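Guides > Two-arm cell > Recording box-handling examples

Last updated: 26/01/2021

Recording box-handling examples on the two-arm cell

These steps cover one recording session for the box task, from checking the cell to handing over the files. They assume the arms are already calibrated. If they aren't, do the Ruretti calibration first and come back.

Before you start

You need one operator on the leader handles and one person at the keyboard. Both can be done by the same person, but the start and stop marks come out late and the trimming takes longer than the recording did.

1. Power on the arms and wait for the status lights.
2. Open Rundimton and load the profile "box_two_arm". The older profile from December still shows up in the list. Don't use it, its gripper limits are wrong.
3. Check that each camera view is live. Wave a hand in front of each one, as a stalled stream looks fine until something moves.
4. Run both arms to the rest pose and back.

Recording an episode

Put the box down within reach of both grippers. Change its spot and its angle a little between episodes. If it always starts in the same place, the policy learns the place and ignores the box.

Bring both arms in over the box, slowly. Keep the grippers apart until you know which one is going to make contact first.
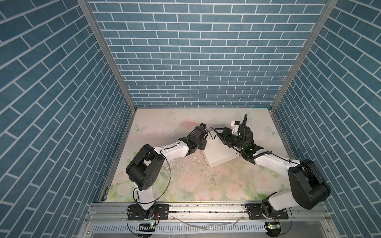
Both grippers close together over the box.

Start the recording before the arms move and stop it after they are back at rest. An episode should run no longer than 28 seconds. If you pass that, finish the motion anyway and mark the episode "slow" – slow ones are kept in a separate folder and sometimes get used.

Move at an even speed. Short pauses are fine when you are lining up a finger, but long ones teach the arm to stop and wait. If you get stuck for more than 3 seconds, end the episode and begin again.

For the flap work, come in from both sides with the grippers low and level. Let one arm steady the box while the other goes for the flap. Swap which arm does which every 15 episodes, and write the swap in the log. Kittipong Rungrueang found that sets recorded with the same arm leading throughout gave poor results at the Nadville site.
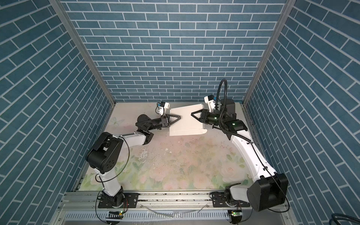

One gripper on each side, flaps slightly open.

What to keep and what to drop

Keep an episode if the task was finished, even if the first grasp missed and you had to try again. Recoveries are useful. Tag them "retry".

Drop it if:
- a hand or sleeve came into any camera view
- the arms touched each other
- the box left the mat
- a camera stream froze

Don't drop an episode for looking clumsy. Wiroj Klinhom reviews those and would rather see too many than too few.

Ending the session

Return both arms to rest before cutting power. Copy the session folder to the Chantharasri drive, fill in the log with operator name and number of retries, and replace the box if its corners have gone soft. Two people should not record into the same session folder, even on different shifts.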